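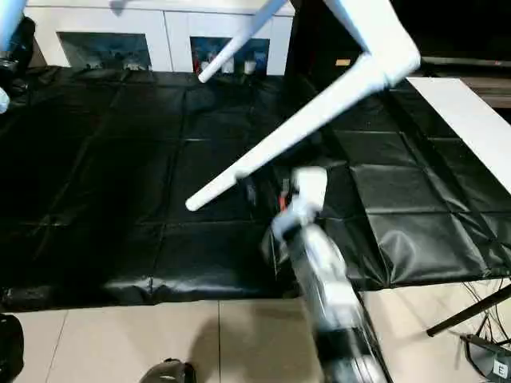 Slower, the voice on the headset kept telling me, it learns your hurry along with everything else.

I took my hands back a little and the arm went back with them. It was gone nine in the evening and I had two hours left of the shift. I'd been at Mudumico since September. Before that I did nights at the Morex laundry, where I was told I had good hands, and I suppose that is what I put on the form.

The job was simple to say. You held the two handles, you watched the screen, and whatever your hands did the arms did in the other room. When you'd done it properly you pressed the pedal and it was kept. If you hadn't, you pressed the other pedal and started again. They wanted 200 good ones before the end of the month. I had 147.

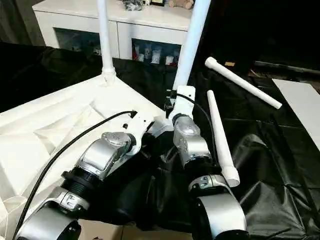
My mother used to teach me things the same way. She stood behind me at the sink and put her hands over mine, and we peeled the potato together. She never said much. I don't remember learning it, only that one day her hands weren't there and I was still peeling.

"Next one's the tray," the voice said. "Take it by the wall. Don't squeeze."

I opened the gripper and brought it down. On the wrist view everything looked close and enormous. I went past the wall, came back, and stopped with a finger on either side of it. My own fingers had gone stiff on the handle. I breathed out, and closed them as slowly as I could stand.

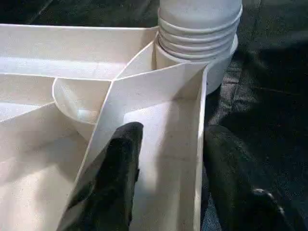
Wrist view, the tray.

"Good," the voice said. "Keep that one."

I pressed the pedal. The number on the screen went up by one, and I drank some of my tea, which had gone cold.

"Do you ever watch it on its own?" I asked. "After, I mean."

"Sometimes. They run it in the mornings."

"What's it like?"

There was a wait on the line. "It stops before it takes hold of anything. Just for a second. The last lot didn't do that."

I thought about the breath. I hadn't known it would show.

"Should I leave it out?"

"They haven't asked you to," the voice said. "Cloth now. Pinch it low down and let it hang." 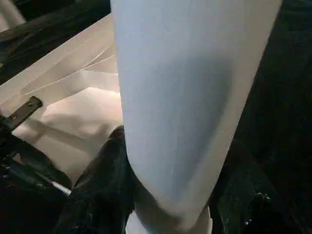 Cloth was the part I was used to. At Morex I had folded sheets until I could do it with my eyes shut, and it was odd to do it now with no feeling in it at all, no weight, only the picture. I had to guess when I had hold of it. I waited my second, closed the fingers and lifted my hand towards my chin.

"Again," said the voice.

I pressed the other pedal and put my hands back where they had started.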